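Subject: Re: [kudum-handheld] jaws sticking on towels

Flurina, list,

Quick one, between runs. Same fault again today – jaws close fine, then don't open on release. Log says open, encoder says open, fingers still shut. Cable is seated, swapped it twice.

Only on the towel jobs. Unit 23 did it 2 times before lunch, unit 10 not once. Both on the December firmware so I dont think its that. My guess is lint in the slide.

On Jul 5, 2023 Flurina Hubmann wrote:
> Mani, is this the Ergate spring again? Fankhauser replaced
> those at 300 cycles and it went away for us.
> Also please stop people prying the jaws with a screwdriver.
> Waltraud got a pinched finger that way.

Not the spring, I checked. And yes – no prying. Power off, pull the plug, then back the screw out by hand. Told everbody here.

Going to run towels only this afternoon, blow out the slide between bins, see if it comes back. Will post the logs tonight.

Manikandan Ramasamy

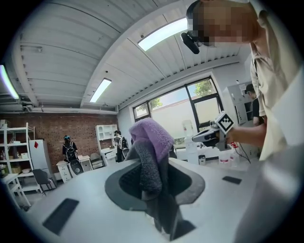 Comments

Mirela Batista
We had this at Gelivholm. Was lint. Tape over the slot helped a bit.

Rahel Oberholzer
Can you post the encoder trace too? Just the release part.

Waltraud Zaugg
Finger is fine, thanks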